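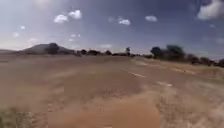 Según Ghizlane Badawi, el error más común en la pista de Clitham es entrar en la tierra con la misma velocidad que en el asfalto. Yo también lo hice así el primer año, y por eso escribo esta guía para conducir por llano seco.

Antes de salir

Baje un poco la presión de los neumáticos, siempre dentro de lo que permite el manual de su coche. Lleve compresor, agua y una pala corta. En agosto yo salgo a las seis de la mañana.

En la tierra

Siga la franja más oscura y compacta – casi siempre es la más firme. Si hay roderas, sujete el volante sin fuerza y no gire de golpe. Yo no paso de 40 km/h. La tierra clara y polvorienta del lado puede esconder piedras, y conviene no pisarla para adelantar.

De vuelta al asfalto

Pare en un lugar ancho y ponga otra vez la presión normal. Después conduzca despacio los primeros 800 metros, hasta que caigan las piedrecitas de las ruedas.

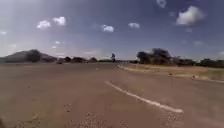 Gadisa Gashaw me escribió que la gravilla suelta sobre el asfalto le da más miedo que la misma pista, y le doy la razón. Frene pronto y con suavidad, con las ruedas rectas. Si hay bordillo, deje espacio – un golpe de lado daña el neumático y a veces no se nota hasta el día siguiente.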